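In defence of folding on the bed

7/10/19

My mother folded clothes at the kitchen table, standing up, with the radio on, and she considered anybody who did it elsewhere to be a bit slack. I held to that for years. I had the table, I had the radio, and every washday I moved the fruit bowl, the post and somebody's homework on to a chair so that I could fold a pile of shirts on a surface that was very slightly sticky with marmalade.

Then in March we moved to the flat in Vilela, where the kitchen table is a flap on the wall with room for 2 plates, and I had to take the washing to the bedroom. I have been a convert ever since, and like most converts I have become rather tiresome on the subject, so bear with me.

A bed is the best folding table most of us will ever own. It is wide, for a start. You can lay a shirt out with both its arms stretched and still have space for the finished pile, the odd socks and the thing you haven't decided about. It is soft, so the cloth stays where you put it and doesn't slither off the far side the moment you turn round. And it is cleared already, or can be. Pull the duvet off, throw the pillows on the floor, and there is your workbench, with nothing on it but a fitted sheet.

I will admit that a fitted sheet is never as smooth as one would like. I used to tug ours flat before I began, going round the corners like a chambermaid, and I have given it up. The wrinkles in the sheet do not get into the shirt. I can't say the same for a shirt left in a heap, and my only firm rule is that whatever comes out of the basket gets opened up straight away, even if I then wander off to answer the door.

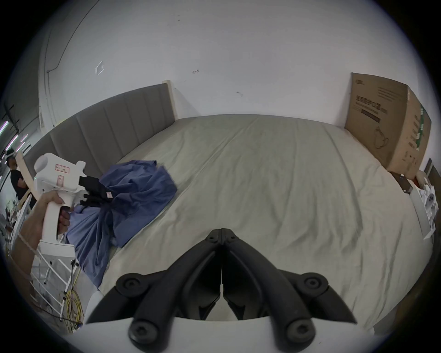
People object that it makes the bedroom untidy, and there I think they have it backwards. A bedroom is untidy anyway. Ours had boxes in it for months after the move, and I dare say yours has a corner of packaging that everyone has stopped seeing. Folding in there at least makes you look at the room while you work. I have dealt with more old cardboard on washdays than I ever did on a weekend set aside for the purpose.

The other objection is from my sister, who bought a folding board from Plorkton and swears by it. It is a hinged plastic affair, and it does turn out a very handsome square. She has offered me a go more than once. My trouble with it is that it only likes T-shirts of a certain size, and the rest of the wash - the pyjamas, the big soft jumpers, the blue things that seem to have no proper edges at all - has to be done by hand regardless. So you end up with a board to store and a bed full of clothes, and I would sooner have just the bed.

What I do like about doing it by hand is how little it asks of you. You pinch a fold, you bring it over, you smooth it with your palm. There was a piece in the Dotik parish newsletter, which goes out to 1,433 homes and is usually about bins, complaining that young people don't know how to fold. I doubt there is much to know. Sleeves in, bottom up, and if it comes out crooked then it will be crooked in a drawer where only you will see it.

There is one more thing in the bed's favour, and I suspect it is the real reason I am so fond of the arrangement. You cannot go to sleep until it's done. At a table the pile can sit for days and be eaten around. On a bed it has to be faced by ten o'clock at the latest - or moved to the chair, I know, and I have done that too, and slept perfectly well.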